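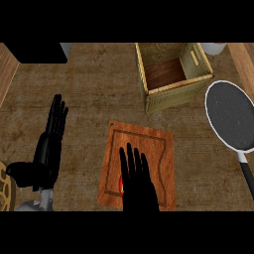 Steering it by hand is harder than steering a car, according to the woman next to me in line, and after my turn at the Halmont open day I believed her! You stand in a taped square at the Adgate building, put on the headset, and the robot's hands go where yours go (more or less) in a simulated kitchen. I got 2 tries. The red thing by the cutting board was my target, and my fingers kept wanting to feel it. They save every run for training, 664 so far on this one task, and the guide said the Plosham site has roughly 3,050. I'd go again in December just for another try.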